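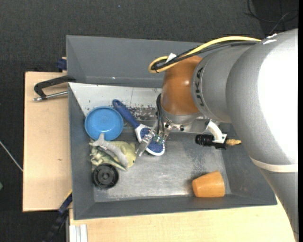 A reader of our first draft objected that "miscellaneous" isn't a category at all, it's what you write on a box when you're tired. I've thought about that remark a lot, and I still think it's half right. People do write it when they're tired. They also write it on boxes they packed on the first morning, with a fresh marker and a cup of coffee, and those are the boxes I want to talk about in this section.

3. What people call the leftovers

The diaries from Kneath and Gredham gave us 2971 separate labels, copied down by the households themselves as they packed, stored, or cleared out a room. We asked them to copy the wording exactly, spelling and all, and mostly they did (one family in Gredham kept correcting itself and then crossing out the corrections, so I've used the first version each time). Kitchen labels are dull, I'm sorry to say. "Pans." "Plates, good." The fun begins when somebody has a mixed group of things in one container and has to call it something.

Figure 3 gives an idea of the kind of mixture I mean: a small set of household objects and toys, all sharing one gray bin. English has no everyday word for that group. "Toys" leaves out half of what people want covered, "household" sounds like a store aisle, and "stuff" is so wide you might as well leave the label off. So people improvise, and I've come to enjoy how they do it.

Figure 3. Household objects and toys together in a gray bin.

The most common move in Kneath was to name one member and add a tail: "batteries etc.," "tape and things," "puzzles + other." I call these anchor labels. The anchor is very often the item the person expects to go looking for, even when it takes up hardly any space in the box. We had a box marked "scissors etc." that was nearly all birthday candles and ribbon, and its packer told us, a little impatiently, that it was perfectly clear to her.

Gredham households leaned the other way. They liked to name the place the things had come from: "hall shelf," "under stairs," "Grandma's drawer." Place labels worked beautifully as long as the reader had lived in the old house - a new roommate had no chance with them. I had expected this pattern to go with age and it didn't, at least not in any way I could find with the numbers we have. Length of time at the same address did a better job, though I wouldn't lean on it too hard.

Then there are the labels that describe a feeling. "Ugh." "Deal with later." "Important???" My coders and I went back and forth on whether to count these as names, and in the end we gave them a group of their own, with 3 subtypes, because forcing them into the other groups made the agreement scores drop and made all of us grumpy. The coding guide we adapted, Prallus, had no slot for them. Our revised sheet, Jastora, does, and its final version is dated 27/10/2018.

One small thing I can't explain yet. Labels written in August run longer than the others, by a couple of words, in both towns. It might be that people have more time then, or that more of them are moving and writing for strangers to read. The diaries didn't ask who the label was meant for - I wish they had - and the follow-up sheet in Section 4 does.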